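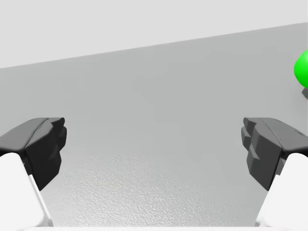
Según un lector que firma como Lenihan, las efemérides Kandari dan la Luna con un desfase de varios minutos de arco en las cartas de nacimientos de madrugada, y pregunta si es un error de imprenta. No lo es. La tabla está calculada para las 0 h de Tiempo Universal y su lector interpola con la hora local sin convertir. El manual lo advierte en la página 5, en letra demasiado pequeña.

Aclarado el punto, paso a la edición de bolsillo, publicada por Distwood en enero. Son 446 páginas en papel fino, encuadernación cosida, una página por mes y una sección final con ingresos, estaciones y eclipses. Las posiciones figuran en grados y minutos; solo el Sol y la Luna llevan segundos. Para tránsitos es suficiente. Para revoluciones solares se queda justa si se trabaja a mano.

He cotejado 30 fechas con las tablas Trarnau, que uso desde hace años. En los planetas lentos no hay diferencias. En Mercurio aparecen seis discrepancias de un minuto, todas cerca de una estación, atribuibles al redondeo. El nodo lunar es el medio -- el verdadero no se incluye, y quien trabaje con él tendrá que buscarlo en otra parte.

La tabla de aspectos es lo más flojo. Recoge conjunciones, cuadraturas y oposiciones, pero omite los sextiles de la Luna, y la columna de Luna vacía de curso usa regencias modernas sin indicarlo en la cabecera. Quien siga el criterio clásico debe rehacerla.

La tipografía es clara y los signos de retrogradación se distinguen bien, salvo en Plutón, donde la R queda pegada a la cifra. Quirón va en un apéndice, con una posición cada diez días.

Recomendable para consulta rápida. Para rectificación horaria seguiré con Trarnau.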